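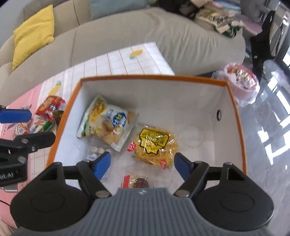 Trundau moves Covness 2 tablet launch up to this month

2016-02-05

Trundau has brought forward the release of its Covness 2 tablet. The company said on Friday that the Wi-Fi model will reach stores in the last week of the month. It had been expected in the spring, with the version that takes a SIM card.

The SIM version keeps its old date. Buyers who placed an early order for it can switch to the Wi-Fi model through their account page, and the price difference will go back to the card they used.

The Covness 2 replaces a tablet that went on sale in August of last year and drew complaints over its battery. Trundau says the new one runs for 11 hours of video with the screen at half brightness. It is thicker than the old model and weighs 436 grams, so the larger battery has come at a cost for people who read in bed or on the train.

Storage starts at 32 GB, with a memory card slot on the left edge. The charging port is still micro USB. Trundau has kept the front speakers and dropped the separate camera button, which on the first Covness was easy to press by mistake.

The software is the part most owners will notice. The first model shipped with a long list of apps that could not be removed. On the new one there are four, and all of them can be turned off in settings. Trundau has also promised monthly security updates, but it did not say for how long. Owners of the first Covness will get the same software later in the year – no month was given.

Stores run by Bulach will have the tablet first, in dark gray only. A white version follows at other sellers. Bulach is taking $40 off the keyboard cover for anyone who buys it on the same day as the tablet, and the offer ends when the white version arrives. The cover from the first model does not fit.

Repairs under warranty will be handled by Sobczak, which already services Trundau's phones and has 974 drop-off points. Owners can also mail the tablet in, with shipping paid both ways during the first year. Screens broken in a fall are not covered.

Trundau has not announced a price for the SIM version.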